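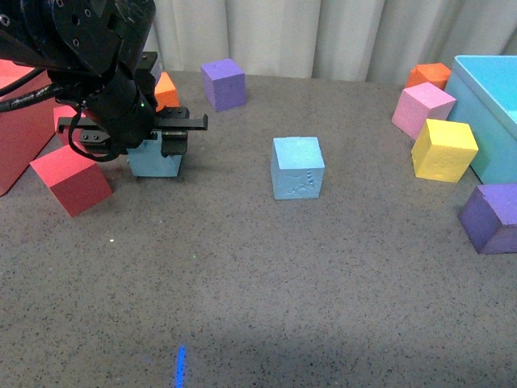 Ruketetti parallel gripper kit, tested on a two-arm bench build

Zinash Wolde
Share 627

The kit arrives as two finger carriers, a drive body, an adapter plate, a bag of screws and a controller board about the size of a matchbox. I bought two, one for each arm of the sorting cell I have been putting together in a shared workshop since April. The cell picks up foam cubes and puts them in bins by color. It is a modest task, chosen so that the gripper would be the part under test and the software could stay simple.

Assembly

Each unit took an evening. The adapter plate has more holes than any one arm needs, and the printed sheet doesn't say which pattern goes with which flange. I found mine by laying the plate on the wrist and turning it until four holes lined up. The second unit went together much faster.

The screws for the finger brackets are short. With the supplied washers fitted I got three turns of engagement, and I wasn't happy with that. Leaving the washers out gives five. Thread locker is not included and should be. On the left arm one finger bracket worked itself loose during the first long run, and the symptom was a gradual drift in the closed position that I spent two hours chasing in software.

Weight with fingers and plate is 627 g on my scale. That is more than I wanted on the end of a small arm. I had to lower the acceleration limit on both wrists to stop the overshoot.

Control

The board reports jaw position in 2000 steps across the full stroke. Repeatability is good: commanded to the same opening from the same side, it lands within two steps. From the opposite side there is backlash, seven or eight steps, and the firmware makes no attempt to correct it. I always approach a grasp from open, so for my purposes it doesn't matter.

Force is set through a current limit. The scale is in arbitrary units and the low end is not linear. Foam shows this clearly. At the lowest setting that registers, the jaws stall before they touch anything. One notch up they grip, and two notches above that the cube is visibly squashed. There is very little room between those. I would trade half the stroke for a finer low range.
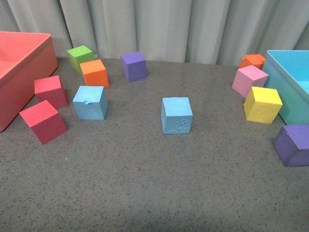
Success rate depends far more on the layout than on the gripper. I ran 500 picks with the cubes dropped by hand and left wherever they ended up, and logged every miss by position. Open-ground picks are close to solved. The light blue cube out in the middle has clear surface on every side, and either arm can take it at whatever wrist angle the planner likes. The pink one leaning on the side of the turquoise bin is another matter. The outer finger has to go between foam and bin wall, and the stock finger is too thick for the gap. The jaw comes down on top of the cube, the current limit trips, and the board reports a successful grasp.

That last behavior is my main complaint. The board cannot tell "closed on an object" from "stopped by something else." It sets the same flag for both. I now compare the reported jaw position against the expected cube width and reject anything outside a narrow window. It works, but it should be in the firmware.

The fix for the gap was a thinner finger. The brackets accept anything with the right two-hole spacing, and Tsehay Tamiru cut me a pair from scrap with a taper at the tip. Misses against the bins dropped by more than half. Misses where two cubes touch each other improved only slightly.

Cabling

The supplied lead is too long for one arm and too short for the other. Coming off the body it leaves at the side, and it wants to form a loop under the wrist. There is no strain relief and no clip point on the housing. I tried tying the lead back to the forearm, which solved the loop and made wrist rotation stiff past a quarter turn. For now I have left it slack and restricted the rotation in the planner.
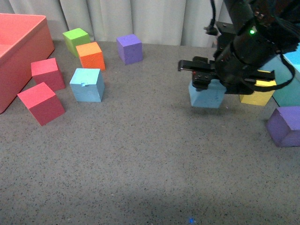
Right arm, light blue cube just clear of the surface. Purple, orange and green still at the back.

Compared with the Tasitz

I used a Tasitz unit on an earlier build. It is lighter, closes faster, and comes with a proper connector at both ends of the lead. It also has a plastic rack that wore out on me in one winter. The Ruketetti rack shows no wear I can measure so far. Zeleke sells a set of soft pads that fit both, and they are worth adding for foam. I have not tried the Kotov.

Spare parts are listed individually, down to the bearings. I ordered one finger carrier to see how long it would take: nine days, correct part, adequately packed.

Summary

Good: position repeatability, stiff body, replaceable fingers, spares.
Bad: coarse force control at the low end, misleading grasp flag, screw length, cable exit.

I would buy it again for rigid objects without much thought. For foam, budget a weekend for thinner fingers and your own grasp check. Next job is a longer run with the taper fingers on both arms; the left one still has the stock pair.

Share 627
Comments are closed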